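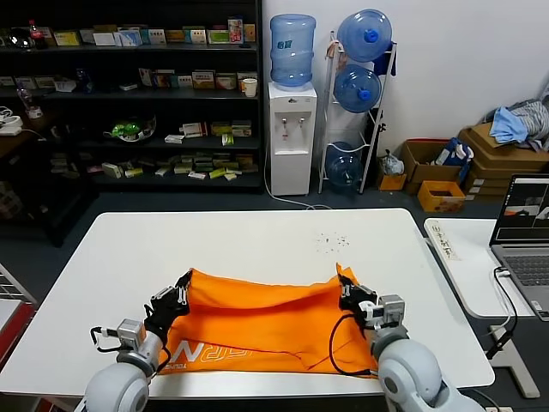
Orange tops, start to finish

Hello again! The gallery has been a bit neglected since the spring, so I've finally sat down with a cup of tea and sorted out the June lot. It's nearly all orange. We had the tops for the Gatton to Vulstead walk to wash, fold and get out of the door by Friday, and I took far too many pictures along the way (there were 1094 on the card, and you'll be glad to hear I've been strict).

Orange was Prasanna Talukder's choice, after last year's dark green, when we lost half the walkers against the hedges. I grumbled at the time but I've come round to it. It's a lovely cheerful colour in a pile, and the white lettering shows up well.

1. First load on the line
Cool wash, inside out, no softener. I pegged them by the hem this year and the shoulders kept their shape much better.

2. Roksolana and the sleeves
Roksolana Marchuk folds faster than anyone I know. Lay the top flat, take hold of both corners, give it a little tug to get the creases out, then sides in and bottom up. She makes it look like nothing at all!

3. Mine, same method
Yes, it's lopsided. One corner always sticks up on me, whichever end I start from. I've been told it's all in the tug.

4. Print side down
We had a small disagreement about this one. Folding with the print underneath keeps the letters from rubbing, but then you can't tell which way up the thing is until you open it. In the end we went print down for the large sizes and print up for the rest - not very tidy of us, but it did help when we were handing them out.

5. Sorting by size
Smalls by the window, then along. Somebody had moved the mediums by the time I got back with the biscuits, and I'm still not sure who to blame.

6. Crumbs
Speaking of biscuits. Please do wipe the table before you put a clean top on it, I say this with love and I include myself.

7. The odd one out
A child's top that had crept in from the Mallet walk. Same orange, or near enough, and I'd folded it and put it with the smalls before I noticed.

8. Into the boxes
21 to a box is the most you can get in without squashing the bottom ones. We tried more and had to iron them.

9. Allance Hall, early evening
All stacked by the door with the lists on top. Prasanna drove them over that night and was back in time for tea.

10. On the day
Orange all the way up the lane! It rained just after this and they dried out beautifully.

If you'd like a bigger copy of any of these, let me know the number and I'll send it over. Spare tops are still in the hall cupboard, mostly extra large.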